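Tromomville Community Help Desk
Household and Furnishings > Children's items and storage

Keeping small plush toys with string loops on a shared table

Posted by Sille Kárason, October 4, 2026
Status: Open
Replies: 2

I am responsible for the activity room at the Briltholm family center in Tromomville. The room contains one dark table, a pale shelf unit and a collection of small plush toys, most of which were supplied with a thin loop of string for hanging. The collection stands at 50 toys according to our inventory sheet. The room is used by families in the morning and by an adult reading group in the evening, and the table must therefore be cleared between the two.

At present the toys are left on the tabletop at the end of the morning period. They end up against boards, under folders and at the edge of the table, from which they fall. The loops catch on other items when these are lifted. I have been asked by the center to submit a written proposal for permanent storage before the end of October.

The proposal should meet the following conditions. Drilling into the wall is not permitted under our lease. The wall finish has bold black brushstroke shapes on white, and the landlord has stated that it may not be covered by fixed furniture. The loops should remain on the toys if possible, as several families use them. The budget approved for this purpose is modest and does not extend to a new cabinet.

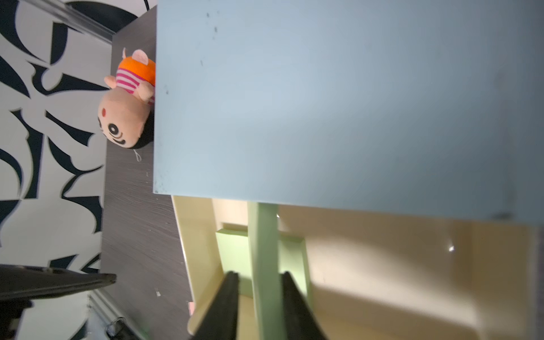

Leif Brøndum would not hang them at all. In a room used by young children, any cord or loop within reach should be treated as a hazard until it has been measured and tested, and the toys should be kept in a closed container with a lid when no adult is present. The question of whether the loops may remain on the toys is separate from the question of storage and ought to be settled first. Please consult the care label or the supplier of each toy. Where no information can be obtained, the loop should be cut off close to the seam and the remaining thread checked for looseness.

With regard to the container, two shallow boxes are preferable to one deep box. Toys at the bottom of a deep box are seldom taken out, and the loops become knotted under the weight of those above. A box with an inside height of 18 centimeters has proved sufficient for small plush toys at the Tiltbridge library, where a similar arrangement is in use. The boxes may be placed on the lowest shelf of the existing unit, provided that the shelf is level and the unit cannot tip. Please note that a freestanding unit which may not be attached to the wall requires its own assessment. I would raise this with the landlord in writing.

Boards and panels should be stored upright and away from the toys. A board laid flat on the table conceals what is next to it, and small items are easily pushed off when it is moved.

Posted by Leif Brøndum
Marked as helpful by the original poster

Posted by Ragnarsson Household Supply, Tiltbridge branch

We thank the poster for the inquiry. Our branch carries lidded boxes in several sizes, including stock item 1582, which is suitable for soft toys. Orders from registered community centers may be collected at the counter. We are unable to advise on leases.

Follow-up by Sille Kárason

The replies are acknowledged with thanks. I have written to the supplier of the toys concerning the loops and to the landlord concerning the shelf unit. Pending an answer, the toys will be placed in a lidded box at the end of each morning period, and the boards will be moved to the corridor cupboard. One point remains open. The reading group has asked whether the box may be kept under the table during its meetings, and I would be grateful for the views of other centers with a shared room.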